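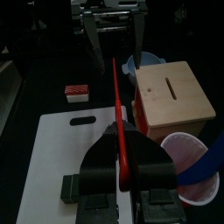 Wrist cam, left arm. Red utensil, pointy end away from us. Remember the pointy end.

So, a short thread about the afternoon our two-armed setup tried to hand itself something sharp-ish and I learned what our force limit was really set to.

The job is called Omamia, because we let people name things on a Friday. One arm picks the red thing up off the board, the other arm takes it. Toddlers manage this. Toddlers also drop it, to be fair to us.

Grasp was fine. Handle end towards the wrist, thin end out towards the other gripper. We'd done 270 handovers like that since May and I had started drinking tea during them, a thing I now regard as an early warning sign.

Run 271. Right arm closes, and reports that it has closed on nothing. Left arm, being polite, keeps hold. Right arm decides it should try a bit further forward. Then a bit further. You can see where this is going. The right arm couldn't.

The log says it pushed for 12 seconds. I'd have said a fortnight.

Our force limit should have stopped the whole business almost at once. It did not, because somebody had typed the limit into the config for the wrong arm. I checked who. I will not be taking questions on who.

Then fault 3006 came up, which the manual describes in full as "motion fault, see supervisor". I am the supervisor. I saw myself. I had no further information.

Damage: one scraped fingertip, and a utensil that flew off the table and hit the guard screen at face height. My face, specifically, if the screen hadn't been there. The screen cost less than lunch for the team and there had been a discussion about taking it down for better photos.

Soriano (the bench, we name the benches too) was off for the rest of the day. We pressed the big red button after everything had already stopped, mostly for our own feelings.

What we've changed: limits now live in one file and both arms refuse to start unless they've read it. A missed grasp means stop and open up, no second helpings. Handover speed is down to 150 mm a second, so it now looks like two pensioners passing the salt.

And the screen stays up. Anyone wanting better photos can stand on the other side of it with the pointy end.

Back on tomorrow with a sponge.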